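Chapter 3
Where Does Your Stuff Live? Storage, Memory, and the Backup You Keep Meaning to Make

I lost a whole novel once. Well, most of a novel, and it wasn't a very good one, but I'd been at it since college and I was fond of it. One September morning my laptop made a sound like a spoon in a garbage disposal and that was the end of chapters one through eight. I had no copy. I taught computer basics for a living and I had no copy!

So this chapter is personal for me. In Chapter 2 we talked about what a computer does when it "thinks." Now we get to where it keeps things, and why you should never trust only one place with anything you love.

Before we get going, grab a piece of paper and write down the three files you would be most upset to lose. Keep the list next to you. We'll come back to it at the end of the chapter, and again in Chapter 5 when we talk about passwords.
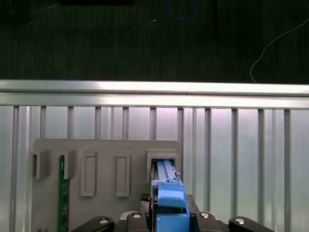

3.1 Memory and storage are two different things

People mix these up all the time (my mother still says her phone is "out of memory" when it's full of pictures of her dog). I like to think about a kitchen. Memory is the counter. Storage is the pantry. When you cook, you pull things out of the pantry and spread them over the counter so you can get at them fast. When you're done, the counter gets wiped. The pantry stays the way you left it.

A small counter makes for slow cooking, since you keep walking back and forth. A small pantry means you can't keep much food in the house. If your computer crawls when you have 30 browser tabs open, that's usually a counter problem. If it tells you there's no room to save your vacation video, that's the pantry.

In big shared computers, the pantry is often built so that a single drive can be swapped without taking everything apart.
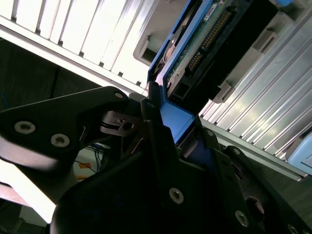

Figure 3.1 A hard drive caddy in a server chassis.

My friend Jayson Lumanlan ran the office at Quiambao, a family print shop, and he kept every customer's artwork on one drive under his desk. I nagged him for years. He finally bought a second drive, set it right on top of the first one, and called me up, very proud. Great, I said, and what happens if the roof leaks? Long silence. The second drive lives at his sister's house now. 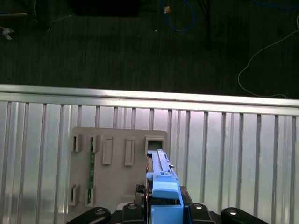
3.2 How many copies is enough?

The rule I teach is three copies, on two kinds of storage, with one of them somewhere else. Your working copy counts as the first. An external drive can be the second. The third can be an online service, or a drive at a relative's place, Jayson style.

Notice that syncing isn't quite the same as backing up. If a folder syncs between your laptop and your phone and you delete a file on one, it can vanish from the other a moment later. Some services hang on to deleted files for a while, and some don't. Look up what yours does before you need to know.

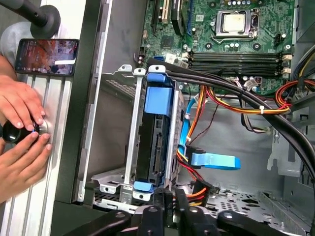 And please test the thing. A backup you've never opened is a hope. Once in a while, pick a file at random, restore it to a new folder, and see if it opens. I did this with a class of adult learners and one woman found that her backup had been faithfully copying an empty folder for 59 weeks. She took it better than I would have.

Try it yourself
Go back to your list of three files. Next to each one, write every place it's stored right now. If you only have one place written down, stop reading and make a copy. I'll wait.

Words to know: memory, storage, backup, sync, restore

© December 2022 Ivow Learning. Questions or corrections? Contact the editors. | Back to top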